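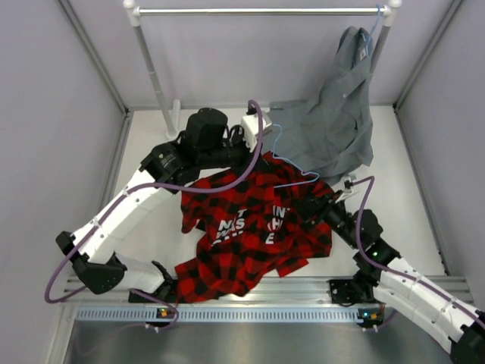

Flannel on plastic hangers: slipping, and bar height over a tabletop

Textiles & Storage > Hanging and Racks
Thread started 6th January

drybar_ohm
Two shirts, two blue plastic hangers, one small rack. The gray button-up is on the bar. The plaid flannel is the problem, and at the moment it is a heap with its hanger lying across it. The flannel has big white block lettering printed on it, and the printed area does not flex the way the rest of the cloth does. When I hang it, one shoulder creeps inward and the shirt ends up on the table.
Second issue: the bar is chrome, on white uprights with plastic corner joints, standing at the back of a white tabletop. Long sleeves do not clear the surface. The gray shirt puts its hem and one sleeve on the table. Is there a standard clearance for this, or do people just accept it?

selvedge44
Button it. Top button and the third one down, before the hook goes anywhere near the bar. An open flannel has nothing holding the collar closed, so the weight of the front panels pulls the shoulders off. I would not blame the print.

Kamuvlow
Disagree about the print. A large block print adds weight and stiffness where it sits. If the lettering is heavier on one side, the shirt hangs off center whether it is buttoned or not. Weigh it if you have a scale. Mine (different shirt, same sort of lettering) pulled to the left until I moved to a wider hanger.

selvedge44
How wide?

Kamuvlow
Faltis wide, the one with the flat shoulder. I can't give you a measurement, they don't print one on it. It sits 2 fingers inside the sleeve seam on a men's large.

drybar_ohm
Buttoning helps. Tried it with the top button only and it stayed up. With the shirt fully open it came down again. I have not tried the third button. I only have the blue ones here and would prefer not to buy a set for one shirt.

pegrail
On clearance: measure from the bar to the longest hem, add 4 inches, and that is your bar height. A tabletop rack will almost never get there with adult long sleeves. The Macedo uprights have an extension piece that pushes into the corner joint. Check the tube diameter first, because the older ones are a loose fit and the bar will rack sideways when you load one end.

Which raises another point. Your gray shirt is at the far right end of the bar. Put a single garment nearer the middle, or the joint on that side takes all the load.

lowhem
A shirt weighs next to nothing. No corner joint is going to fail from one button-up. I have had 8 shirts on a plastic-jointed bar since November and nothing has moved.

pegrail
I didn't say fail. I said it takes the load. Push-fit joints loosen, and then the bar turns when you pull a hanger off it.

lowhem
Then a strip of tape around the end of the tube. Still not a reason to rearrange the bar.

Kamuvlow
Back to the sleeves. If the table is clean, a sleeve resting on it does no harm to a dry shirt. If you are drying on it, the sleeve will wick and you get a line across the cuff. Fold both sleeves up over the bar of the hanger, or clip them. Flirix clips work but leave a mark on flannel – use the padded ones.

selvedge44
Procedure for the heap, as I do it:
1. Lift by the collar, not the sleeve, and let it drop straight.
2. Lay it face up, front panels open.
3. Hanger in from the neck, one shoulder at a time.
4. Top button, then the third.
5. Lift by the hook and check that both shoulder seams are level before it goes on the bar.

Step 5 is where an off-center print will show, if Kamuvlow is right about that.

Kamuvlow
I put hangers in from the hem. Going through the neck stretches the collar.

selvedge44
On a T-shirt, yes. A button-up is open down the front, so the collar never stretches.

Kamuvlow
Fair for shirts that open all the way. I withdraw it for this one.

drybar_ohm
These are both for storage, so wicking is not a concern. I will try selvedge44's order with both buttons and report on the seam level. Extension pieces are on the list, pending the tube diameter. pegrail, is the diameter inside or outside?

pegrail
Outside of the bar, inside of the joint. Measure both. Two different numbers is normal.

Views: 1,637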